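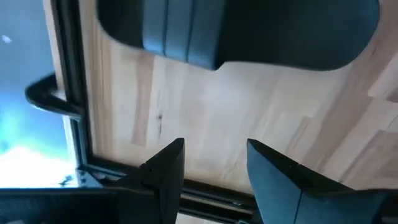
8 min read

Setting up a footwear packing task on the Zetell two-arm kit

By Lihua Fu
April 26, 2019

The Zetell is a tabletop kit with two arms, a bolt-on frame, a camera on each wrist and a control program that runs on an ordinary desktop computer. Sulstead sells it to small shops and labs that want to try out handling jobs before they pay for a full cell. We have had ours long enough to get past the sample tasks in the manual, which all use foam blocks. This page covers setting it up for something less cooperative: rubber slide sandals and an open cardboard box.

Slides are a fair test for this kit. They bend, they tip onto their sides, and the strap makes a loop that a finger can go into or get stuck in. If you only plan to handle boxes or bottles, you can skip the parts about straps and use the stock settings.

What you need

The kit itself, with both arms mounted and powered.
The standard long fingers. The short ones won't reach past a strap.
A cardboard box with the flaps folded out of the way.
Slides in at least two colors.
A 5 mm hex key and a tape measure.
A second person for the first few runs.

Step 1. Check the frame

Push on each corner of the frame with your hand. Nothing should shift. If it does, tighten the clamps first and the corner brackets after that. Doing the brackets first tends to lock in a small twist, and you'll see it later as one arm reaching slightly low on one side.

Check the cables as well. Move each arm by hand through its full reach with the brakes released and watch the cable loops. A loop should never pull straight and should never drop between the fingers.

Step 2. Set the finger height

Bring each gripper down over bare wood with the fingers open. Lower it in small moves until the tips are 11 mm above the surface, then save that as the table height for that arm. The manual suggests going closer. For slides we found the extra room helps, as the soles are thick and there is nothing to gain from scraping the table.

Look at the wrist view while you do this. Both fingertips should be in view, one on each side, with clear wood between them. If only one shows, the camera mount has turned. Loosen the single screw behind it, straighten it and tighten again.

Glare is the other thing to look for. A pale patch on a glossy table can wash out the grain, and a dark sandal near it may lose its outline. Lower the exposure one notch at a time until you can see the wood grain again across most of the view.

Step 3. Teach the pick

Put one slide on the table, on its side, with the strap facing the post. It's the hardest of the common positions, so teach it first. Guide the arm by hand and close the fingers on the sole, just behind the strap. Don't grip the strap. It folds, and the slide swings when the arm lifts.

Save the pick, move the slide a little and teach it again. Kamran Ahmadpour did most of ours, and he had the best results by turning the slide a quarter turn after each save and not moving it very far across the table. Add the second color once the first one works.

A full set for one arm took us 38 minutes, including a stop to clear a fault when the wrist reached its limit. The fault message says "joint range." Back the arm off by hand, press Resume and carry on. You don't lose the saved picks.
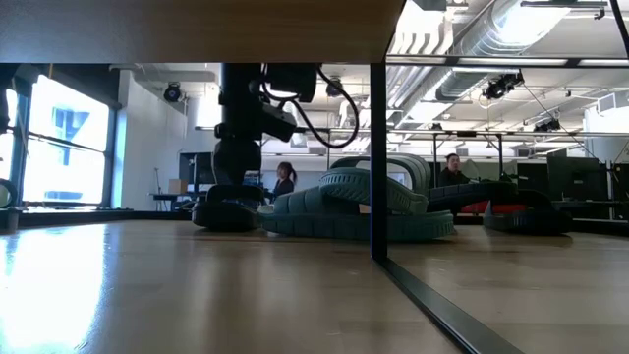

Can I teach both arms at the same time?

The control program only records one arm at a time. You can copy a finished set of picks to the other arm and mirror it, but check the table height again before you run it.

Step 4. Place the box

Set the box where both grippers can reach over the rim without stretching. On our table that is the lower center. Mark its corners on the wood with tape so you can put it back after someone bumps it.

Measure the rim height and enter it under Container. The arms add a safety margin on top of that number. Leave the margin alone at first. Vilmos Nyitrai cut ours down to save time on each cycle, and the first thing to touch the cardboard was a strap hanging lower than the sole.

Then choose the fill order. There are two options:

Back to front. The arm starts at the far side of the box and works toward you. Use this one for slides.
Center out. Fine for small items, poor for anything with a loop on it.

Clear the table of anything the arms could catch. Plants and loose papers should go well outside the reach circle, and the same goes for your coffee.
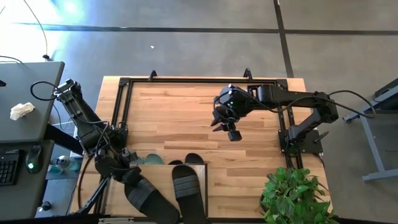 Overhead view: both arms, with black and teal-green slides in the cardboard box.

Step 5. Run it slowly

Set the speed slider to 8 percent and keep a hand near the stop button. Start with one slide and one arm. When that works, add a second slide of the other color, then bring in the second arm.

What you want to see is a straight lift, a short pause over the box and a release with the sole already inside the rim. If the slide is let go too high it bounces and can land across the others. Lower the release point in small steps.

With both arms running, watch the space over the middle of the box. The program keeps the arms from meeting there by making one wait. The wait is long, and it is the main complaint we have about this kit. Ladan Mousavi asked Sulstead about it and was told an update is planned for May. We'll test it when it arrives.

Step 6. Test the awkward positions

Go back to slides lying on their sides and try them near the post, then near the edge of the table. Put two close together. Expect some misses with dark green on anything in shadow. Extra light from above did more for us than any camera setting.

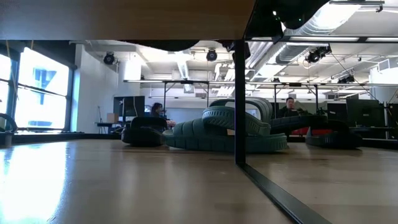 Step 7. Save and lock the task

When you're happy with the runs, save the task under a new name. The program will offer to overwrite the sample, and there is no way to get the sample back without a reinstall. Lock the task from the same menu so that the saved heights can't be changed by accident.

Spare parts and cost

The long fingers wear at the tips. A replacement pair is $166 from Sulstead, and Flullus makes a softer set that fits the same mount. Heather Gunn is trying the Flullus pair on the left arm now. They hold rubber well but leave marks on light-colored soles.

If you change fingers, repeat Step 2 for that arm. The saved picks can stay as they are.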